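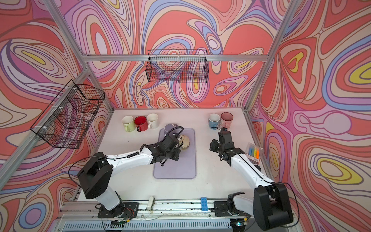
台の上のマグカップとトレー

ホーム 団体について 活動報告 ご寄付 お問い合わせ

通院送迎事業「トランディス(Trandis)」 中間報告
Tivevix助成基金 ご担当者様

いつも私たちの活動をご支援くださり、心よりお礼を申し上げます。Lokettiは、車を持たない高齢の方と、その家族のための団体です。助成をいただいた送迎事業について、11月末までの状況を報告いたします。

登録された利用者は36人になりました。多くは一人で暮らしている方です。坂の上の地区から市民病院へ行くには、バスを一度乗りかえて、片道40分かかります。バスの本数も昼には少なくなりますので、診察が長くなった日は、停留所で長い時間を待つことになります。私たちの車は玄関の前まで参ります。歩行器を使う方から、この点がいちばん助かるという言葉をいただきました。

送迎の回数は、往復を一回と数えて198回でした。行き先は病院がほとんどですが、薬局に寄ってから帰りたいという希望が予想より多くありました。申請書には薬局のことを書いておりませんでしたので、夏にお電話でご相談し、病院の帰り道にある薬局に限って立ち寄ってよいというお返事をいただきました。その後はこのとおりに運用しております。

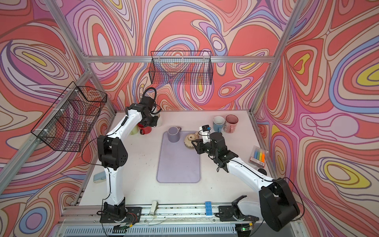 文:シャハブ・ザマニ(Shahab Zamani) 送迎事業担当 | 12/19/18

運転する人について申し上げます。現在は五人です。申請のときの計画より少なく、この点は計画どおりに進んでおりません。春の説明会には関心を持つ方が来てくださいましたが、朝の早い時間に運転できる方が見つかりませんでした。透析の方は朝八時前に家を出ますので、同じ人に続けてお願いする週がありました。負担が重くならないように、秋から早朝の当番は前の月のうちに決めることにしました。

予約の受付も変えました。以前は電話だけでしたが、担当者が運転中のときに電話を取ることができず、ご迷惑をおかけしました。今はセンプル会館(Semple)の一階の窓口で、紙の申込書も受け取っています。字を大きくした申込書を作り、迎えの時刻と帰りの連絡先を書く欄を分けました。私は日本語で書類を作ることにまだ時間がかかりますので、会館の方に文章を直していただきました。

お金の使い方については、別紙の収支表をご覧ください。燃料費は予算の中におさまっています。車いす用の固定ベルトは一組を新しく買いました。反対に、研修費はまだ半分ほど残っております。講師の都合で、乗り降りの介助の講習が年明けに延びたためです。講習が終わりましたら、領収書の写しをお送りします。

難しいと感じていることを一つ書きます。病院の入り口でお別れしたあと、受付や会計まで一緒に来てほしいと言われる方がおられます。現在の決まりでは、運転する人は車を離れることができません。お断りするたびに申しわけない気持ちになります。付き添いをする人を別に置くことができるかどうか、来年度の申請の前に、一度お話をうかがいたいと思っております。

冬の間は坂道の凍結がありますので、早朝の便は出発を早めます。雪の日に中止する場合の連絡網は、利用者のご家族に配り終わりました。まだ返事をいただいていないご家庭には、もう一度お電話をいたします。

次の報告は年度末にお送りいたします。それまでに送迎の様子をご見学になりたい場合は、前の週までに事務所へお知らせください。

お問い合わせ:Loketti事務局 送迎事業係 | © Loketti | ページの先頭へ戻る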